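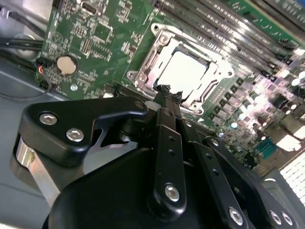 Skestlow Equipment Reuse Programme: Progress Report to the Wuladness Fund

Period covered: April to 23rd August
Prepared by: Farzana Thambiah, Programme Manager

1. Summary of progress

The programme received 90 retired desktop and server units from Skyrme during the period. Of these, 32 have been fully inspected and recorded. Work on the remainder is on schedule, and no change to the agreed budget is requested.

2. Board inspection

Each motherboard is examined while still mounted in its metal chassis. Staff check the processor socket first, including the silver retention bracket, the lever ends and the four screws that fasten it. The cover plate stays in place over the socket until a processor is ready to be fitted. The memory slots are then checked for damaged latches - the most common fault found to date - and the capacitors for swelling or leakage.

Boards that pass are cleaned and returned to stock. Those that fail are stripped for usable parts, and the chassis is kept where its vents and fixings are sound.

3. Expenditure

Spending on tools, cleaning materials and storage came to £1,561. Receipts have been sent to the Fund under separate cover.

4. Next period

Hoi-yan Chu will take over the stock register and will agree delivery dates with Cestutetti, which has asked for tested units for its training rooms. We expect to have inspected 80 units by the next report. Two matters remain open: the renewal of the storage agreement and the supply of replacement memory.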